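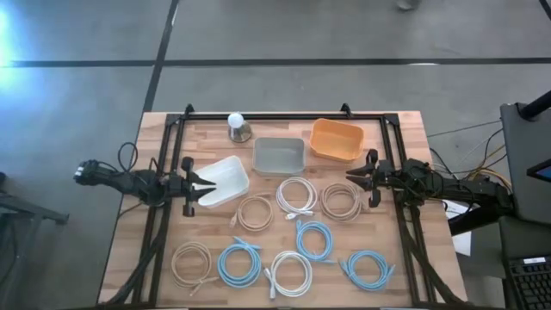 Can a machine sort a pile of coiled network cables without help? On a good run it can, at a pace well below that of a person doing the same job by hand.

Cable sorting was added to the Deltmont bench list in April, after towels and cutlery. The task reads easily on paper: pick up each coil, place it in the bin for its colour, leave nothing on the table. It was chosen for this round because a coil is neither rigid nor properly soft. It holds its shape until it is lifted, then sags, and the plug end goes wherever it likes.

Drevau ran its two-arm bench setup through 80 full clears of the table. A clear counted only if every coil finished inside the correct bin, with no part of the loop resting over the rim. Plug ends were allowed to hang out. Each bin took one colour, and the bins were shifted between clears so that a fixed path would not score.

Most of the lost time went into three things:

- grasping one strand of a coil instead of the whole bundle, which opens the loop on the lift
- dragging a neighbouring coil by its connector
- hesitation when both arms want the space at the centre of the table
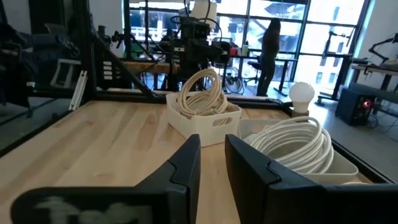
The last of these is a scheduling fault and should be the cheapest to fix. Stillico's planner gives one arm priority over the middle third of the table and holds the other until it is clear – slow, but it stopped the stand-offs. Drevau's current controller has no such rule. Both arms back away, wait and try again, sometimes more than once.

Strand grasps are harder. A coil seen from above gives little indication of how tightly it is wound, and a loose one needs the fingers wider and lower than a tight one. The log lists 679 grasp attempts, and the loose coils account for a disproportionate share of the repeats.

For households the result means little so far. Bins on a bench at a known height are a generous version of the chore, and a drawer of mixed chargers would defeat the present system. On the shop floor the case is better. Returns desks and rental depots handle the same few cable types all day, and a slow machine that runs overnight may pay its way there.

Ramasamy has asked for the next round to include 8 cable types and a tie-wrap step. The task sheet will be revised before then.
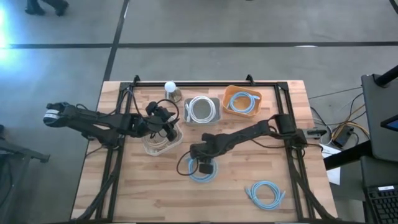
*Cable sorting on the bench: light blue and white coils, one arm to each side.*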